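The move from Nundside to Murnwood is a 5-hour drive, and I had one closet and a duffel at the far end of it. That forced me to look at how I store clothes, something I had put off for years. These are my notes on folding, shelf depth and what I changed.

My old method was the one I learned as a kid: sleeves back, fold in half, stack. A stack works until you want the shirt at the bottom. Every pull disturbs the layers over it, and by the end of the week the pile has to be redone. I was refolding more shirts than I was wearing.

The obvious fix is to store shirts on edge in a drawer, like files. For this to work, the folded height has to be a little less than the inside height of the drawer. I measured mine from the base to the underside of the rail above, took off a finger's width, and used that as the target. Most folding guides skip this step and give you one size for everything.

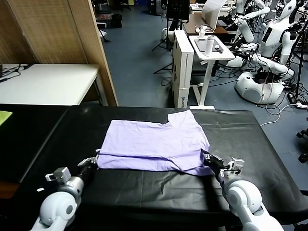 *Lavender tee, bottom hem folded over.*

Fabric matters more than technique. A thick cotton shirt holds a crease and will stand up with only two folds. A thin, stretchy one slumps unless it is packed between two stiffer neighbors. I now alternate them. It looks untidy by color but the row stays upright when half of it is in the wash.

I also tried rolling. Rolled shirts fit the duffel well and fill the odd space at the ends, but they uncurl in a drawer and the hems come out wavy. I roll for travel and fold for storage. Wilson Arboleda, who shared the Nundside apartment with me, rolls everything and says the waves drop out after ten minutes of wear. I have not found this to be true of anything with a printed front.

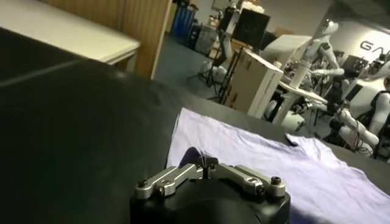
Drying has an effect too. If a shirt goes into the drawer straight off the rack with a peg mark at the hem, the mark sets. I smooth each one by hand from the collar down before the first fold, and I hang by the hem only if the side seams line up. Shirts that have twisted in the wash get folded to the seams as they are. Pulling them square just moves the wrinkle to the shoulder.

The closet in Murnwood has 4 shelves, all too deep for a single row. I put two open boxes on each, front and back, with out-of-season things behind. The back box gets pulled out twice a year, so it can be packed tight. The front box needs a gap the width of a flat hand, or getting one shirt out brings the next one with it.

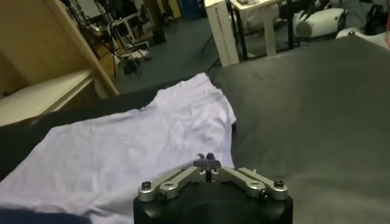
*Same tee, spread flat, loosely wrinkled.*

Sweaters are still unsolved. They are too bulky to file and they stretch on hangers. For now they are in the duffel on the top shelf, and I will look at them again in November.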